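Ticket 2390
Queue: Student projects, robotics club
Subject: Arm misses the key-slot tab on the task panel, marker pose jumps between runs
Opened by: Yi-chun Yen
Priority: Normal
Status: Resolved, follow-up open

Summary

Team Pramusstead is building the autonomous panel run for the Celtstead student challenge. The arm has to drive up to a task panel, find it from the fiducial markers next to it, move the gripper in front of the round recess and close on the small tab inside. The approach works. The last part fails more often than it succeeds. The gripper stops to the left of the tab or comes in at an angle and touches the rim of the recess.

Setup

Arm is the club arm on the Funau base. Control code is the Beneš branch, last merged before the summer break. Wrist camera is used for the final approach, base camera for the drive-up. Marker detection runs on the laptop and sends the pose to the arm controller over the network cable. No changes to the panel itself, and we are not allowed to make any before the event in September.

What happens

1. Base drives to the stop point. Always fine.
2. Arm goes to the look pose. Always fine.
3. Detector reports the marker pose. Sometimes steady, sometimes it flips between two answers.
4. Arm moves to the pre-grasp pose. If step 3 was steady, this is usually close. If it flipped, the gripper ends up off to the left.
5. Gripper closes on air or on the rim.

The log has no errors in it for a bad run. The controller thinks it did what it was told, and it did.

Comment 1, Yi-chun Yen

I tried the easy things first. Restarted the detector, swapped the network cable, re-ran the hand-eye calibration. Calibration error was the same as last month, so I don't think the camera has moved on the wrist. I also slowed the arm down for the last part of the move in case it was shaking. No difference in where it stops.

Set the exposure to manual, 2000 in the driver setting. The marker edges got a little cleaner but the flip is still there.

Comment 2, software mentor

Please check which markers the detector is using in the look pose, and check the size table. The detector takes one size for the whole family unless you give it a list. If it picks up a marker of a different size it will put that marker at the wrong distance, and the average of the two will be wrong as well.

Also tell me if the flip happens with the arm standing still. If it does, leave the motion code alone for now.

Comment 3, Yi-chun Yen

It flips with the arm standing still. I left it in the look pose, didn't touch anything, and recorded the pose output. Two groups of values, with nothing in between. I saved a view from the wrist camera at that position so we are all talking about the same thing. 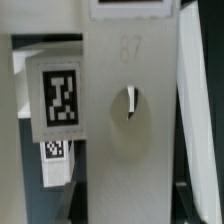 The size table in our config has a single entry, and I had been assuming everything the detector found would match it. The entry is for the big marker. There is a smaller marker on a second card under the first one, and the larger card covers its lower part. We never put that one in the table. I think the detector gets enough of it on some passes to make a guess, and then the guess goes into the average. The other thing I noticed is that the big card is tilted a bit. Our code takes the card as flat and square to the panel, so even a good reading carries that tilt into the approach direction.

Comment 4, software mentor

That would explain both problems. Do them one at a time so we know which fix did what.

First, restrict the detector to the ID of the large marker and throw everything else away. Run the standing-still test again. Then deal with the tilt. You can't straighten the card, so measure it: touch the gripper to the central panel at a few points, fit a plane, and store the rotation between marker and panel as a fixed offset. Put the offset in the panel file, not in the motion code. Each panel will need its own.

Comment 5, Yi-chun Yen

ID filter is in. Standing-still test gives one group of values now. The gripper still comes in at an angle but it is the same angle every time, which is much easier to work with.

One question about the panel file. Should it be named by marker ID or by panel number? The panel has 87 on it near the top, above the recess. The number is very faint, so I would not trust reading it with the camera, but a person can read it when setting up.

Comment 6, software mentor

Name the file by panel number and put the marker ID inside. The operator types in the number at setup. Don't spend time on number reading this season.

Comment 7, Yi-chun Yen

Offset measured and stored. The first attempt at the plane fit was bad. I had one touch point on the edge of the recess and it pulled the whole plane over. Took that point out, did it again, and the fit was good.

Ran 40 approaches from different stop points. The gripper closed on the tab in all but 2. In both misses the base had parked too far to the right and the arm was near its joint limit, so I would call that a separate problem.

Changes made:
— detector limited to the large marker ID
— single-marker pose, averaging turned off for the final approach
— panel file 87 added with the rotation offset
— touch-point routine now refuses points inside or on the rim of the recess
— exposure left on manual

Comment 8, software mentor

Good. Merge to the Beneš branch once someone else on the team has run the setup from the written steps without your help. Open a new ticket for the parking position and link it here.

Resolution, 17 July 2020

Merged after a second team member did the full setup from the notes. They got stuck once, at the point where the panel number has to be entered before the touch routine starts. The prompt now asks for it first. The parking problem has its own ticket. Follow-up left open on this one: repeat the plane measurement when we get to the event site, and keep the old offset file until the new one has been tested.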